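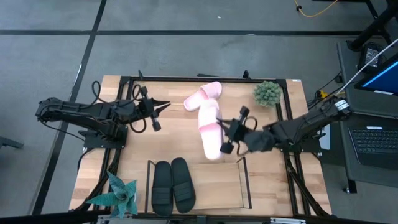
Figure 6. Sandal task on the two-arm bench. The right gripper holds one pink sandal while the left gripper is open.

4.2 What the demonstrations do and do not show

Remote control is often presented as the cheap way to teach a robot a household job. We are less sure. For the sandal task we collected 500 demonstrations on the bench in Figure 6, using the Roltik control handles and the Midby recording software, and then trained the same policy that had done well on our folding task. The training curves looked good. We would ask readers not to make much of that, as the curves looked equally good for two earlier policies that could not finish a single trial.

Our first doubt concerns the operators. Both had spent weeks with the handles before recording began, and their habits differ. Washington Mendonça tends to pinch a sandal and stand it up before moving it; Ailsa Tosh drags it flat along the wood wherever she can. When we trained on the two sets together, the arm would sometimes start one motion and end with the other, and drop the sandal in between. Training on either operator alone removed most of these failures. A larger mixed set is usually said to help, and we did not find this.

Our second doubt is about the second arm. A good deal of published work counts a task as two-handed if two arms are switched on. In Figure 6 only the right gripper has hold of anything, and much of our recorded time is of this sort. We tried masking the left arm's commands during training and saw no clear change in the success rate. It may be that the task is simply a one-handed task with an expensive spectator.

The plants and the wire rack were kept on the table as clutter. We had planned to report how far they could be moved before the policy failed, following the Drernska protocol, but the results varied so much between sessions that we leave them out. Operators also discarded attempts they judged poor, and the Midby logs do not keep these, so we cannot say how selective our own data are. The same gap exists in most of the sets we compare against in Section 7.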